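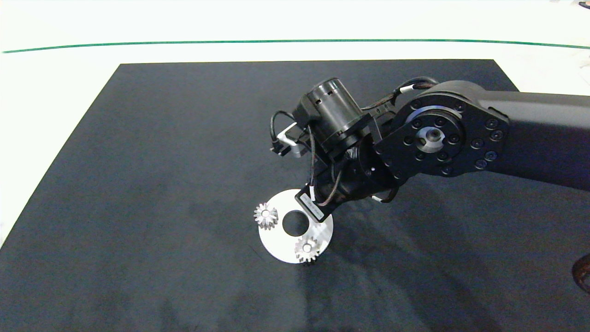 図3-1 濃灰色のマットを敷いた白い天板

第3章 設置と初期設定

本章では、Jorex 昇降テーブル Kirkmont シリーズの設置、水平調整、マットの敷設、および昇降機能の初期設定について定めます。脚部フレームと天板の組み立てが済んでいない場合は、先に第2章の作業を完了してください。専用マット Nalamano は別売品です。マットを使用しない場合は、3.4 を省略して 3.5 に進んでください。

3.1 設置場所の確認

設置場所は、次の条件をすべて満たす必要があります。

・床面が平らで、たわみや段差がないこと
・直射日光、暖房器具の温風、加湿器の蒸気が本体に直接当たらないこと
・接地極付きのコンセントが近くにあり、電源プラグの抜き差しを妨げる物がないこと
・天板の周囲に、壁面、窓枠、棚、他の家具から50 mm以上のすき間を確保できること
・天板を最も高い位置まで上げたとき、上方の棚、照明器具、梁などに接触しないこと

注意
50 mmのすき間は、天板の四辺すべてについて確保してください。引き出しの取っ手、窓の開閉金具、ブラインドの操作ひもなど、壁面から突き出した物がある場合は、その先端から測ります。

毛足の長いじゅうたんや畳の上には設置しないでください。クッション性のある床材の上に設置するときは、市販の硬質敷板を脚の下に敷き、敷板が動かないことを確かめてください。床暖房を備えた部屋での使用については、床材の製造元が示す荷重条件を併せて確認してください。

設置場所の温度が低い場合、昇降動作が通常より遅くなることがあります。冬季に搬入した製品は、梱包を解いたあと室温になじむまで通電を控えてください。本体内部に結露が生じるおそれがあります。

3.2 本体の移動と仮置き

この作業は必ず2人で行ってください。

1. 電源コードが接続されていないことを確認します。
2. 天板の上に置かれた物をすべて取り除きます。
3. 脚部フレームの横梁を両側から持ち、合図をして同時に持ち上げます。
4. 設置位置の真上まで運び、左右の脚を同時に床へ下ろします。
5. 天板の前縁が壁または基準となる線に対して平行になるよう、位置を整えます。
6. 制御ボックスから出ているケーブルが、脚の下に入り込んでいないことを確かめます。

警告
天板の端だけを持って本体を持ち上げないでください。天板の固定部が破損し、落下によるけがの原因となります。

警告
本体を引きずって移動しないでください。アジャスターが曲がり、転倒の原因となります。

位置を微調整する場合も、いったん脚を床から浮かせてから動かします。傷のつきやすい床では、作業が終わるまで脚の周囲に養生材を敷いておくことを推奨します。

3.3 水平調整

水平調整は、天板を最も低い位置にした状態で行います。出荷時の脚部は最低位置にあります。設置後に一度でも昇降させた場合は、3.6 の手順で最低位置に戻してから、電源プラグを抜いて作業を始めてください。

用意する物
・付属の六角レンチ(6 mm)
・水準器(付属していません)

1. 水準器を天板の中央に、長辺と平行に置きます。
2. 低い側の脚にあるアジャスターを手で回し、水準器の気泡を中央に合わせます。
3. 水準器を短辺と平行に置き直し、前後方向を同様に調整します。
4. 再び長辺と平行に置き、ずれが生じていないことを確かめます。
5. 天板の角を順に軽く押し、浮いている脚がないことを確認します。がたつきがある場合は、該当する脚のアジャスターを床に接するまで伸ばします。
6. 横梁の固定ボルトを六角レンチで増し締めします。左右を交互に、少しずつ締めてください。

注意
アジャスターのねじ部には、赤色の限界線が刻まれています。限界線が見える位置まで伸ばして使用することはできません。この範囲で水平が得られない場合は、設置場所を変更してください。

注意
固定ボルトの締め付けに電動工具を使用しないでください。ねじ山を損傷した場合、保証の対象外となります。

床材がなじむことにより、使用開始後に水平がずれることがあります。初回の増し締めは設置から日を置いて改めて行い、その後は5.2 の定期点検の際に併せて実施します。

3.4 マットの敷設

マットは、天板表面の保護と、書類や小物の滑りを抑えることを目的としています。専用マット Nalamano は、起毛した面を上にして使用します。

1. マットを包装から取り出し、平らな場所に広げます。巻きぐせが残っている場合は、裏面を内側にして緩く巻き直し、しばらく置いてから再び広げてください。
2. 天板の表面を、乾いた柔らかい布で拭きます。保護フィルムの糊が残っているときは、薄めた中性洗剤を含ませて固く絞った布で拭き取り、続いて水拭きと乾拭きを行います。
3. 天板が完全に乾いたことを確認します。
4. マットの手前の辺を、天板の前縁と平行になるように置きます。
5. 手前から奥に向かって、空気を押し出すように手のひらで延ばします。
6. マットの端が天板からはみ出していないことを確認します。

注意
マットの固定に、両面テープや接着剤を使用しないでください。天板の表面材がはがれることがあります。

注意
湿った天板にマットを敷かないでください。変色やかびの原因となります。

注記
他社製のマットを使用する場合は、裏面の材質を確認してください。軟質塩化ビニルを含むマットは、長期間の接触により天板に色移りすることがあります。

起毛面には、紙粉や繊維くずが付着しやすい性質があります。日常の手入れは、洋服用のブラシで一定の方向に払うか、粘着ローラーを軽く転がす程度にとどめてください。飲み物などをこぼしたときは、直ちに乾いた布を押し当てて水分を吸い取り、マットを天板から外して陰干しします。洗濯機、乾燥機、アイロンは使用できません。

消しゴムのかすや鉛筆の粉は、こすると繊維の奥に入り込みます。先にブラシで払い、それでも落ちない汚れに限り、水で湿らせた布で軽くたたいてください。薄い擦れ跡は、ブラシで毛並みを整えると目立ちにくくなります。

3.5 配線

電源コードと操作パネルのケーブルは、天板が最高位置と最低位置のいずれにあっても、引っ張られたり床に挟まれたりしないように配線します。

1. 操作パネルのケーブルを、制御ボックスの「HS」端子に奥まで差し込みます。
2. 左右の脚から出ているモーターケーブルを、制御ボックスの「M」端子にそれぞれ接続します。左右の区別はありません。
3. ケーブルを天板裏面の配線トレーに収めます。
4. 余ったケーブルを緩く束ね、付属の結束バンドで留めます。
5. 電源コードを制御ボックスに接続し、たるみを持たせて床まで下ろします。
6. 電源プラグをコンセントに差し込みます。操作パネルの表示が点灯します。

警告
電源コードを延長コードやたこ足配線に接続しないでください。過熱による火災の原因となります。

警告
ぬれた手で電源プラグに触れないでください。

天板の上で使用する機器の電源コードについても、昇降に必要な長さを確認してください。床に置いた機器と天板上の機器をケーブルで接続している場合、そのケーブルが最も短い箇所となることが多く、上昇時に機器の転落や端子の破損を招くおそれがあります。LANケーブル、映像ケーブル、音声ケーブルは見落としやすいため、個別に点検してください。

天板裏面に市販の配線用品を追加するときは、可動部および制御ボックスの通気口をふさがない位置を選びます。木ねじで固定する用品は、天板の厚さを超えないねじを使用してください。

3.6 昇降機能の初期設定

初めて通電したとき、または停電後に表示が「RST」となったときは、次の手順で基準位置を設定します。この設定が完了するまで、通常の昇降操作は行えません。

1. 天板の上から、転倒しやすい物と割れやすい物を取り除きます。
2. 天板の下に人、動物、椅子、収納用品がないことを確認します。
3. 「下降」ボタンを押し続けます。天板がゆっくりと下がり、最低位置で停止します。
4. 停止したあともボタンを押し続けます。天板がわずかに下がってから戻り、短い電子音が鳴ります。
5. 電子音を確認してからボタンを離します。表示が高さの数値に変わります。
6. 「上昇」ボタンを押して最高位置まで動かし、周囲の物に接触しないことを確かめます。

途中でボタンを離すと、設定は中断されます。その場合は、手順3からやり直してください。

警告
昇降中は、天板と脚部の間、および天板と壁面の間に手や指を入れないでください。

警告
お子様だけで操作させないでください。使用しないときは、3.8 の操作ロックを有効にすることを推奨します。

3.7 高さの記憶と使用姿勢

よく使う高さは、操作パネルの記憶ボタンに登録できます。

1. 天板を希望の高さに合わせます。
2. 「M」ボタンを押します。表示が点滅します。
3. 点滅している間に、登録先の番号ボタンを押します。
4. 電子音が鳴り、登録が完了します。

登録した高さを呼び出すときは、該当する番号ボタンを押し続けます。途中でボタンを離すと、天板はその位置で停止します。すでに登録のある番号に別の高さを登録すると、以前の内容は消去されます。

着席時の高さは、足裏を床につけて深く腰掛け、肘が自然に曲がった状態で前腕が天板とほぼ平行になる位置を目安とします。起立時も、肩が上がらない高さを選んでください。椅子の座面を調整したときや、履物を替えたときは、登録した高さを見直します。厚みのあるマットを使用している場合は、マットを敷いた状態で合わせてください。

3.8 操作ロックと安全機能

「M」ボタンを長く押すと、表示が「LOC」に変わり、昇降操作が無効になります。解除するときは、同じボタンを表示が高さの数値に戻るまで押し続けます。操作ロックの状態は、電源プラグを抜いても保持されます。

昇降中に障害物への接触を検知した場合、天板は停止し、反対方向へわずかに移動します。障害物を取り除いてから、改めて操作してください。柔らかい物や軽い物への接触は検知できないことがあります。

注意
均等荷重での最大積載質量は70 kgです。マット、モニターアーム、配線用品など、天板に取り付けた物の質量も含めて計算してください。天板に腰掛けたり、乗ったりしないでください。

連続して昇降を繰り返すと、モーターを保護するために動作が一時停止し、「HOT」と表示されます。電源プラグを差したまま、表示が消えるまでお待ちください。

3.9 設置後の確認

使用を開始する前に、次の項目を確認してください。

・天板ががたつかない
・固定ボルトに緩みがない
・マットの端がはみ出したり、浮いたりしていない
・最低位置から最高位置まで、異音なく動作する
・ケーブルが引っ張られる箇所がない
・操作ロックの設定と解除ができる

異常が認められた場合は、電源プラグを抜いて使用を中止し、第6章「故障かなと思ったら」を参照してください。同章の処置で改善しないときは、脚部内側の銘板に記載された製造番号を控えたうえで、販売店へ連絡してください。

文書改訂日 2021年9月18日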